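Should translators get their name on the front cover?

tobi_balogun
Been chewing on this since the Rekwood longlist came out in October. Of the 14 translated novels on it, five have the translator on the front. The rest you have to go digging on the copyright page. Is that still defensible?

marginalia34
Defensible, yes. Covers sell books. I've yet to see any proof that a second name shifts a single copy, and plenty of readers are put off by anything that looks foreign.

E. Nowicki
"Plenty of readers" - which ones? Publishers have been saying this for as long as I've been buying books and I have never seen a number attached to it.

marginalia34
I've never seen a number for your side either.

kholub
I translate for a living (Czech to English, mostly crime) so I'm biased. But the cover is a side issue. I'd swap it tomorrow for a proper royalty. Peixoto put my name on the front of the last one in quite nice type and paid me less per page than the one before.

tobi_balogun
Doesn't the one help with the other though? If reviewers know who you are you can ask for more.

kholub
That's the theory. I've had three front covers and no phone calls.

E. Nowicki
Reviewers don't read covers anyway. The review of Skaltano I saw praised the author's "crisp English prose". He doesn't write in English.

matus_u
Bit harsh on reviewers, they get 400 words.

E. Nowicki
Two of those could be a name.

edvin.v
I'm with marginalia on the evidence but not on the conclusion. My edition of Skaltano runs to 791 pages and every word in it was picked by somebody who isn't the author. You don't need a sales case for saying who wrote the thing in your hand.

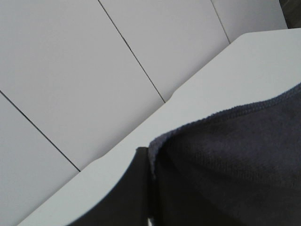

Where I do get doubtful is the prize money. Splitting it half and half sounds fair until you ask who did the ten years of work beforehand. I'd want to hear from authors on that, and they tend to go quiet.

marginalia34
So editors next? The copy editor picked a few words too.

edvin.v
If they picked all of them, yes.

kholub
Some of mine have tried.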